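Bench 3, May. Notes on the stop during the board wiring task, written up while I still have the log open.

Setup was the usual one: left arm to steady the board in its tray, right arm to bring the harness in and seat it. Fresh start of the controller at 2:15, both arms homed without complaint, wrist cameras up. Wendell was at the console and I was by the e-stop. We'd done the same sequence yesterday on the old tray with no trouble, and the only changes since then were the new tray and the grip settings Talha pushed in the morning.

On run 19 the left arm came down over the board and stopped short of its hold position. No alarm. The right arm kept its half of the sequence going for a moment, then timed out waiting for the "board held" flag and froze. Wendell paused everything from the console. I hit the e-stop anyway before going near the table.

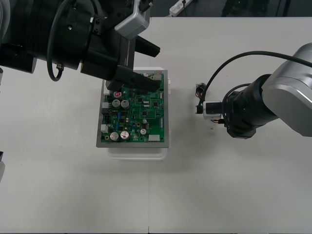

*Entry by Shagufta Soomro. Log excerpts pulled by Wendell Kowalczyk.*

What the log shows: the left gripper reported contact when it hadn't touched anything. The contact check compares motor current with a threshold, and the threshold in the new settings file was 81. The old file had 2000. Same field name, different units. Talha's file came out of the Tristutum export tool, which writes percent, and our controller reads raw counts. So any small bump in current while the fingers were moving counted as contact, and the arm stopped where it was.

That explains the left side. It does not explain why the right arm carried on. The right arm is supposed to hold at its wait point until the flag comes in. Instead it moved for a bit and only then timed out. Wendell thinks the wait step was placed after the approach move when we merged the two scripts. I looked and he's right — the wait is one line too low.

Safety side: no one was inside the line, nothing hit anything, and I could find no marks on the board when I checked it afterward. But with the wait in the wrong place the right arm can come in over a board that isn't being held, and if somebody had reached in to straighten the tray they would have had a moving arm next to their hand. I've logged it as a near miss. Edit Nyitrai has the form.

After the power-down we put the old threshold back by hand and moved the wait step up. Then we stepped through the sequence at low speed, one move at a time, with Wendell calling the moves and me on the e-stop. What I was watching for was the harness. The loose ring terminal on the black wire swings out when the right wrist turns, and I want to know how much room it needs before we go back to normal speed.

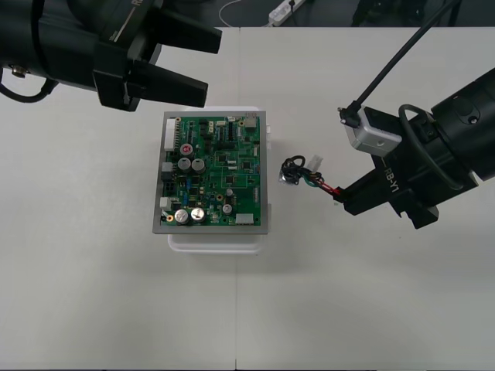 ## Still open

- Settings loader should refuse a file with no units line. Talha to write the check. Until then, nobody loads an export straight from Tristutum.
- Wait step: fixed on this bench only. The Puststead cell runs a copy of the same merged script. I left a message for Kausar Yousafzai to hold it until someone has read it through.
- Low-speed pass completed 3 times, left arm reached its hold position each time. Have not run at normal speed yet.
- Ring terminal clearance: still want a number. Wendell suggests a clip on the wire near the connector. Ask Imeck if they can supply the harness with one fitted.
- The timeout on the right arm is too long. Don't know who set it or why. Check the old notes before changing it.

Bench tag stays on overnight. Key is with Edit.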